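Religion and Numbers, Handout 2: Who counts as a member?

Read Park before class. He says the Sotomayor parishes "grew" from 1,859 to 2,714 people. Ask what was being counted.

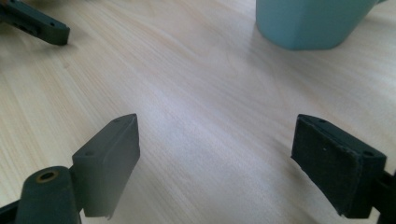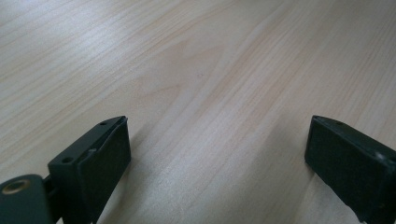

The first figure is Easter attendance. The second is everyone on the baptism rolls, including people who moved away years ago and, I suspect, a few who have died. Put those side by side and you can prove any revival you like.

Papadakis is more careful, but her survey asks people how often they go to church. People round up. I would not build a theory on it.

For discussion:
Would a baptized adult who never attends call himself a member? Would his priest?
Why might a diocese prefer the larger number?

Two pages on Park's table, due in August.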